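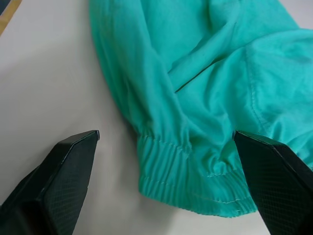 Mortimer Lyons asked that the cuff rule go at the top this time. His note: "Half the demos we rejected in November were bad before the arm moved. Please check the start position first and the joints second."

Teleoperation station check, garment handling
Site: Kesholm, bay 2
Date: April 16, 2023
Inspector: Kaja Mockus
Task shown: pick and spread, single garment, remote control from the Zuldale handset

1. Before power-up

1.1 Emergency stop pressed and released, arm drops out each time. OK
1.2 Second stop at operator's chair. OK
Comment: The cable still runs across the walkway. Tape it or reroute it before the next shift.
1.3 Table clamps tight. OK
1.4 Wrist camera bracket tight, lens wiped. OK
1.5 Finger pads checked for lint and loose thread. OK after cleaning
Comment: Knits shed more than the woven pieces. Clean between garments, and enter it in the log.

2. Handset and link

2.1 Dead-man switch stops motion on release. OK
2.2 Gripper trigger travel, full open to full close. OK
2.3 Speed limit set to 200 mm/s for demonstrations. NOT OK on arrival, found at 327
Comment: Reset and locked. Whoever runs the Faluneck folding task needs to put it back when they finish.
2.4 Link delay warning sounds. OK

3. Start position

3.1 Garment dropped, not arranged. OK
3.2 Cuff or hem visible to the wrist camera before recording starts. OK
3.3 One finger each side of the cuff on approach. OK
Comment: Come down slowly. If a fingertip is dragging on cloth, back off and approach again -- do not close and hope.

4. Grasp and lift
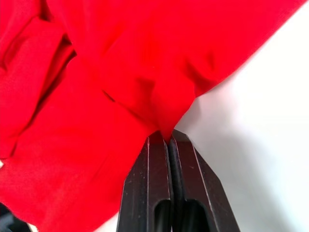
Item 4.1, red garment, pinched at one point between the fingertips.

4.1 Cloth held at the tips, fingers parallel. OK
4.2 No cloth wrapped behind the fingers. OK
4.3 Operator pauses one second after closing. NOT OK
Comment: Two operators skip the pause. It matters for the Caron training set, where the close and the lift are labeled as separate steps. Go over this at handover.
4.4 Hands of other staff stay off the table while the arm is live. OK

5. Records

5.1 Demonstrations on file for this task: 928
5.2 Accepted after review: 520
Comment: Too low. Most rejects are marked "cuff not in view" or "no pause," see 3.2 and 4.3. Failed grasps should be kept and tagged, not deleted.
5.3 Operator name entered on every run. Partly
Comment: Initials are not enough. We have two KMs.

Result: station may be used. Items 1.2 and 4.3 stay open. Item 2.3 closed during the visit.

Signed: K. Mockus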